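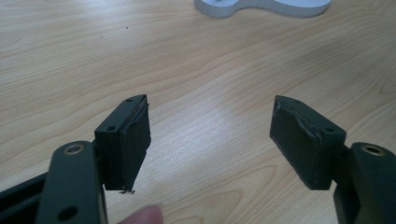
杯子少了再买一批不就行了，这也能做一个学期的课题？选题会上有人这么问我，我当时真没答上来，回去想了一晚上，还是决定做。

课题名称：公共茶水间的杯子都去哪儿了
课程：社会调查入门，期末报告
地点：Ustasstead 学生公寓

先交代一下背景。我们公寓有2个茶水间，楼上一个楼下一个，学期初宿管统一放了40只马克杯，白的，Flavley 牌，杯底有字。我住楼下，开学没多久就发现晚上想泡个茶经常找不到杯子，只好用饭碗（饭碗泡茶真的很烫手！）。群里隔几天就有人吼一嗓子“谁把杯子拿回房间了”，然后一片安静。

我的办法很土：连续4周，每天早上八点和晚上十点各去一趟，数架子上和水池里的杯子，记在本子上。第二周感冒，漏了两个早上，表里留的空白，没有补数字。另外我在茶水间门口贴了一张匿名问卷，旁边挂支笔，笔丢过一次。

数下来，早上杯子最少，晚上反而多一点，这跟我原来想的正好相反。我本来以为大家晚上熬夜用得多。看了问卷才明白，很多人是睡前端一杯水进屋，第二天出门上课来不及洗，就留在书桌上，傍晚回来才顺手带出去。还有人写得特别诚恳：“我房间里有三只，我知道，我周末还。”

楼上和楼下也不一样。楼上的杯子挂着放，空了哪个位置一眼就看得见；楼下是塞在柜子里叠着的，不开柜门谁也不知道还剩几只。问卷里楼上的同学抱怨明显少。不过楼上住的人本来就少一些，所以我不敢说全是摆放方式的功劳，这一点老师在中期的时候也提醒过我。 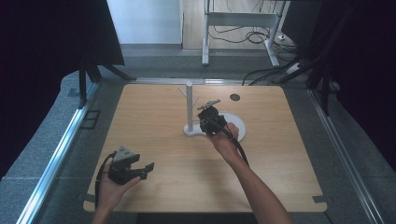

图2 木桌面上的白色立式杯架

后来我去查了查别的地方怎么弄。Jatolero 那边的公寓收押金，借杯子登记，还了退钱，听说登记本很快就没人写了。Sperling 的咖啡角干脆让大家自带，公用杯只留给客人。我把这两种做法都放进问卷第二版，结果大家对押金反应很大，有一张直接画了个哭脸。自带杯子倒是不少人能接受，但前提是有地方放，“不想每天背着走”。

预算方面，宿管给茶水间的钱一学期是2,000元，杯子、洗洁精、抹布都从里面出。要是老靠补杯子解决问题，洗洁精就得省着用，水池那个味道……住过的都懂。

我的建议写得比较小：楼下也改成挂着放，柜子腾出来给大家放自己的杯子；门口放一个收杯筐，早上出门经过就能丢进去。押金先不搞。

不足的地方有好几个。问卷是贴在茶水间门口的，从来不进茶水间的人等于没问到；只数杯子，没法知道哪只去了哪儿；还有我天天拿着本子站在那儿数，搞不好有人看见我就把杯子还了。如果下学期继续做，我想在杯底贴上编号，再找个同学轮流去数，早上八点我是真的起不来了。

附录一是每日记录表，附录二是两版问卷，附录三是群聊截图（头像和昵称都涂掉了）。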